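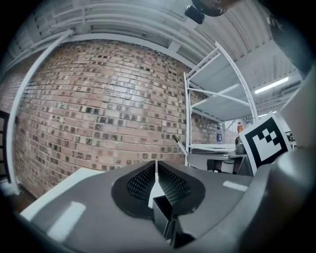
The Kever hand-held gripper is a demonstration collector. An operator carries it, squeezes it, and does a task by hand while a wide-angle camera records. The files go to a learning system that later drives an arm with a matching gripper. We bought 2 of them for the Salinas project in February and have since recorded 1000 demonstrations, split over 6 tasks. This review covers the hardware, the recording software and the data that came out.

## Build

The housing is gray and stiff enough for daily use. It flexes slightly at the handle when a heavy bottle is lifted, though the fingers stay parallel. Screws are all one size. One unit arrived with a loose finger mount; a quarter turn fixed it and it has not moved again.

The fingers are large and rounded. They do well on bottles, cups and boxes. They do badly on anything thin. Picking a pen off a flat table takes several tries, and those tries end up in the recording unless the operator stops and starts over. For thin objects we now let the pen overhang the table by a finger's width.

Weight is acceptable for the first hour. After that, operators begin to rest the tool on the table between motions, and the pauses show in the data as long flat stretches. We cut sessions to 40 minutes.

## Markers

Finger opening is read from printed square markers seen by the camera, with no encoder in the handle. This keeps the wiring simple and the price down. It also means that the width signal is only as good as the view of the marker. When a finger or a held object covers part of it, the software fills the gap by interpolation, and it does so without a warning. Check the `width_valid` column before training. Ours was false for long runs in the shelf task, where operators reached in at a steep angle.

The markers supplied are glossy. Under fluorescent tubes they catch glare. We reprinted them on matte card at the same size and the dropouts became much less frequent.

## Tracking

Position comes from the camera image plus an inertial sensor. A brick wall is a fair background for this, with plenty of corners to hold on to. A bare white ceiling is poor. Tasks that tip the tool upward for more than a few seconds lose tracking more often than any others we ran.

The mapping pass matters more than the manual suggests. Walk the whole work area slowly, at table height and again at chest height, before the first demonstration. If furniture is moved, map again. We skipped this once after shifting a shelving unit and had to discard the afternoon.

Of the 1000 demonstrations, 303 were rejected. Most of those were tracking failures. The rest were operator errors, such as a dropped object or a hand entering the view.

## Software

The recorder, named Lotbridge, is plain and does its job. Start and stop are on one button. A long press marks the last take as bad, a feature we use constantly. Export is slow, and it cannot be resumed if it is interrupted. Time stamps between the two units drift apart over a long session, so two-handed tasks need a sync clap at the start and another at the end.

There is no field for free-text notes. We keep a separate sheet with operator, task, object set and lighting.

## Compared with the Stenden

We used a Stenden teleoperation rig before this. It gives cleaner finger data and almost never loses position, but it is slow to work with and cannot leave the bench. The Kever can be carried to another room and be recording again as soon as the mapping pass is done. For varied settings we would choose the Kever. For tight insertion work we still use the Stenden.

## Verdict

Recommended for pick-and-place and shelf tasks, with matte markers and short sessions. Not recommended for thin parts. Spare finger pads should be ordered with the unit, as ours wore smooth before the third task was finished.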